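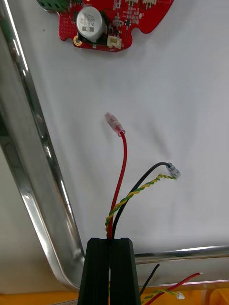

Red circuit board with upright electrolytic capacitor, terminal block to the left.

Storing and checking spare control boards
Workshop tips, updated October 6, 2020

Spare boards for pumps, fans, battery chargers and garage door openers often sit on a shelf for years before they are needed. Most of the trouble found on fitting them comes from storage. The notes below apply to low-voltage boards. Leave mains-powered boards to someone qualified to work on them.

Where to keep them
Choose a cupboard inside the house or a heated workshop. Lofts are too hot in summer and sheds are too damp in winter. Relative humidity should stay between 40 and 70 per cent. A cheap dial hygrometer is good enough for this, but check it against a second one before trusting it. The dial in the Mullholm workshop read 91 for most of September and was found to be stuck.

Do not store boards on the same shelf as pool chemicals, brick acid, open tins of flux or lead-acid batteries. The fumes attack solder joints and plated contacts.

Bags and boxes
Use metallised static shielding bags. Pink antistatic bags do not shield the contents and are suitable only for screws, cable ties and paperwork. Fold the top over twice and close it with a label. Staples puncture the shielding layer.

Put one sachet of silica gel in each box, and dry or replace sachets when the indicator beads change colour. Stand boards on edge in a divided box. If they must lie flat, put stiff card between them and do not stack anything on tall parts.

Labels
Write on the label before sticking it to the bag. Record:
Part number and revision
Equipment it fits
Date bought or removed
Condition: new, tested, untested, faulty
Jumper and switch settings

Zachary Després keeps a numbered card for each board and writes only the number on the bag. This works well for larger collections. His box at Prunholm runs to card 141.

Handling
Touch earthed bare metal before opening the bag, or wear a wrist strap. Hold boards by the edges. Skin grease on contacts can be removed with isopropyl alcohol and a lint-free cloth.

Checks before fitting
Look at electrolytic capacitors first. Reject the board if a top is domed or if there is brown or crusty residue at the base. A part that has sat unused for several years should be brought up to voltage slowly on a current-limited bench supply.

Tighten and release each terminal screw once to make sure the clamp moves. Inspect plug-in connectors for green or white deposits. Check mounting holes for cracks running into the tracks, and do not overtighten the screws when refitting.

Compare jumper settings with the old board before removing it. A photograph of the wiring saves time, but tag the wires as well. Lorne Hiebert recommends numbered sleeves, as masking tape leaves adhesive on the insulation and falls off in warm enclosures.

See also: Cleaning battery contacts; Sorting fuses by rating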